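Rendside Countertop Set: README

Maintained by Roxana Pacheco and Arif Wattimena. Revised December 13, 2019.

3257 episodes, 2775 of them cleared for training. The rest broke a rule below, usually rule 2.
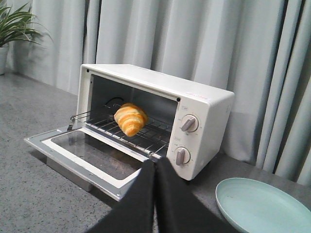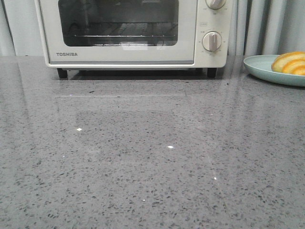

Toaster oven station, gray counter. Door down in the first, shut in the second.

House rules

1. Write the door state in the log before the episode starts. "Sort of closed" is open.
2. Pushing the door with the back of the gripper is a fail, however elegant it looked.
3. Fingers stay off the glass. Arif cleans the glass and has opinions.
4. Oven unplugged for every episode. Food is a prop. Please stop asking Roxana about the croissant.
5. Plates may sit anywhere to the right of the oven. Log which food was used.

Known gaps

Knob turns are thin, almost 700 episodes, mostly the lower knob. Complaints about labels go to Katherine Cusi, with the episode number.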